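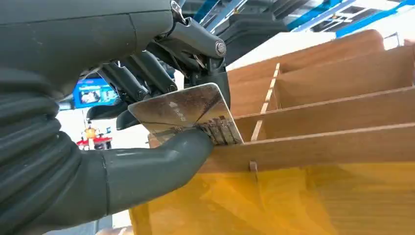

Boredom used to be a subject for philosophers. The desert monks had a word for it, acedia, the noonday thing that made a man stare at the sun and wonder why it wasn't moving. Pascal thought most of our troubles came from not being able to sit quietly in a room. I've been trying his room out, 2 hours a day, phone in a drawer. By the second week I was noticing dumb things. How a thumb goes flat on one side of a card and a fingertip on the other and that's a grip, that's the whole trick. Gray thumb or pink one, same trick. Montaigne would have got four pages out of it.

5 min read

Hard going at first. Day one I lasted 40 minutes, maybe less. Wanted a snack, wanted news, wanted anything. Seneca says we're stingy with money and throw time around like it's nothing. Fine. But he had a villa and people to do the dishes.

The book that got me started is The Empty Hour, from Tillier, a small press, 162 pages and no exercises in the back. Good. It argues that boredom is wanting with nothing to want. Schopenhauer basicly, with better jokes. The chapter on Pascal drags, skip it if your pressed for time, which I know, I know.

Week four now. Some afternoons still awful. Others I look up and the light has moved across the floor and I couldn't say where I went. The monks might have called that prayer. I don't call it anything yet, I just put the phone back in the drawer.

Last updated: Jul 18, 2020

We use cookies to improve your visit. By continuing you accept our cookie policy.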